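Teaching the Arm a Task by Remote Control

2020-08-16
By the Prarkik setup team

By now your arm is bolted down, powered up and talking to the hand controller, so you've done the dull part and can get on to the fun of it. In this section you'll steer the arm through a short job yourself while the Kudik software records everything you do. Take your time, and please read all the steps once before you touch the controller – it really does go more smoothly that way.

Before you start

Pick a job that you could do yourself in under a minute with one hand. Putting things into a bag or taking them out again is a good first choice, though it's a little harder than stacking blocks.

1. Open Kudik and choose New Task. Give it a plain name you'll recognize in December, such as "produce into bag."
2. Check that the wrist camera view is live and that both gripper fingers show up when you open and close them.
3. Hold the controller in a relaxed grip and press the side button once. The arm will begin to follow your hand.

CAUTION: Keep your other hand, your sleeves and anything dangling away from the arm while it is following you. Let go of the side button at any time to stop it.

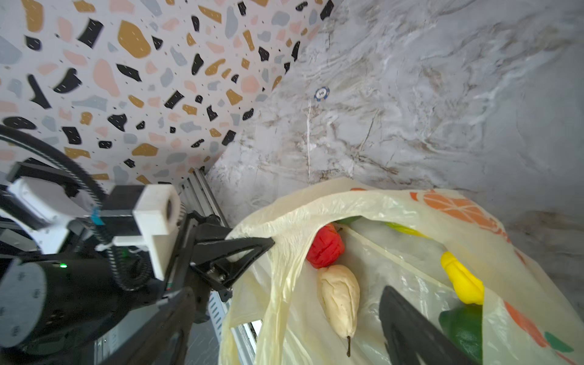 Recording starts with the trigger on the underside of the controller, and from that moment every move you make is part of the lesson, the hesitations included. Try to move the way you'd like the arm to move later on. Thin plastic calls for extra patience, as it likes to drape itself over a gripper finger at the mouth of the bag, and toy peppers and a pear lying inside can sit partly behind its folds where the camera has trouble finding them. Go in slowly, pause a moment, and look at the wrist view before you close the fingers.

4. Squeeze the trigger and wait for two short beeps.
5. Carry out the task from start to finish at a steady pace.
6. Bring the arm back to its resting position and squeeze the trigger again to save.
7. Set the items out a little differently and repeat. Three good runs are enough for a first try, and you can always come back and add more.

NOTE: A fumble that you recover from is fine to keep, and often helpful. If you drop something out of reach, though, press Discard and start that run over.

If the arm stops by itself

Code 757 means the fingers met more resistance than they expected, most often from something being pulled tight. Open the gripper fully, free whatever is caught, and press Resume. Code 1552 means the controller has lost contact with the base, so move closer and repeat step 3.

Owners of the older Maksymiv base will find the trigger setting under Controls, then Hand Input. When you're happy with your runs, turn to the next section, where we'll go through them together and trim the slow starts.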